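Incidencia 800-26: la pinza de mano Evisden pierde los cubiertos finos
Producto: kit de pinza manual Evisden, alquiler mensual. Distribuidor: Godinho
Abierta por: Rocío Mamani. Fecha: 11 de noviembre de 2022
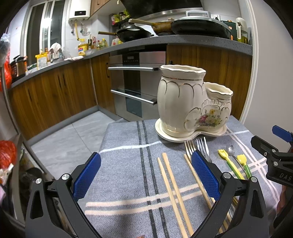 Descripción del problema
Usamos el kit para registrar tareas de mesa en cocina: recoger cubiertos y dejarlos en el portacubiertos de cerámica. Con los tenedores de acero no hay quejas. Los palillos de madera se giran entre las almohadillas azules al levantarlos, y la cuchara metálica pequeña de mango fino se escapa en una de cada tres tomas. Las cucharas infantiles de mango verde salen bien casi siempre.

Configuración
Firmware de fábrica. Apertura máxima limitada a 75 mm. Programa de registro Grudine, sin cambios desde la instalación. Mesa con mantel de tela.

Pruebas hechas antes de abrir la incidencia
Limpieza de las almohadillas con paño y alcohol. Mejora durante unas pocas tomas y luego vuelve a fallar.
Reapriete de los tornillos de los dedos. Sin cambios.
Mismos palillos sobre la encimera, sin mantel. También giran.
Recalibración del cierre desde el menú. El valor queda guardado, el fallo sigue.

Respuesta de soporte (Drelbridge)
El límite de 75 mm no influye. Revise si las dos puntas se tocan en toda la altura de la almohadilla con la pinza cerrada. Pase una hoja de papel entre ellas y tire. Si sale sin resistencia por abajo, el dedo derecho está desalineado. Indique también los ciclos acumulados.

Respuesta de la clienta
El papel sale por abajo sin resistencia y arriba queda sujeto. Ciclos: 3,000. El manual da esa cifra como intervalo de cambio de almohadillas, pero no menciona la alineación. Convendría añadirlo.

Acción
Se envía juego de almohadillas y una arandela para el dedo derecho. Montar primero la arandela, repetir la prueba del papel y recalibrar al final.

Estado: pendiente de montaje. No se factura el recambio. Dejar abierta hasta recibir 26 tomas con palillos.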